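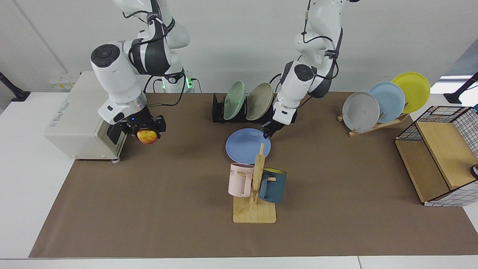
Preparing Prints for Submission to the Student Exhibition

By Madalena Aguiar, Gallery Office
22 November 2024

These instructions apply to all students submitting photographic prints to the spring exhibition at the Alarcón Gallery. Work is received at the gallery office during the first week of March. Prints that do not meet the requirements below will be returned to the student for correction, provided that time remains before the installation begins.

Before You Print

Select your final files and view them at full size. Dust spots and sharpening marks that are invisible on a small screen become plain on paper. Convert each file to the color profile supplied by the print lab and save it as a new copy under your last name and the title of the work. Do not overwrite your original.

Make a small test print on the same paper you intend to use for the final. Allow it to dry overnight and examine it under the gallery lights, which are warmer than those in the lab. Most students find that shadows need to be opened slightly. Adjust the file and print a second test if necessary.

Trimming and Mounting

Leave a white border of 2 inches on all sides. Trim with a fresh blade against a steel ruler, making several light passes. Wear cotton gloves from this point forward.

Prints are to be attached to acid-free board with paper hinges along the top edge only. Spray adhesive and double-sided tape are not accepted. Cut two hinges for a small print and three for a large one. Fold each hinge, paste one half to the back of the print, and press it under a blotter until fully dry. Then position the print on the board and fix the other half.

Window mats must be white or off-white. The opening may show the border or cover it, but a series must be treated consistently throughout.

Framing

The gallery lends frames in two sizes, which may be reserved at the front desk. Students who supply their own frames should use plain black or natural wood with acrylic glazing. Glass is not permitted. Clean the inside of the acrylic with a soft cloth before closing the frame, and check for lint against a dark surface.

Attach D-rings to both sides of the frame, one third of the way down from the top, and string the wire with a small amount of slack. Sawtooth hangers will be removed.

Labels and Delivery

Complete the entry form and tape a copy to the back of the frame, lower left. The title on the form is the title that will appear on the wall label. Artist statements are limited to 100 words.

Wrap each frame separately in clean paper or bubble wrap and write your name on the outside. Obtain a signed receipt when you deliver the work. The receipt is required for pickup.

Comments

Usman Mirani
Is linen tape all right for the hinges if the print is on heavy paper?

Madalena Aguiar
Linen tape may be used on the board side. Please keep to paper on the print itself.

Celeste Macedo
Do diptychs count as one entry or two? Mine are in separate frames.

Valter Patrício
I had mine down as one last year and they took it. One form, copy on the back of each frame.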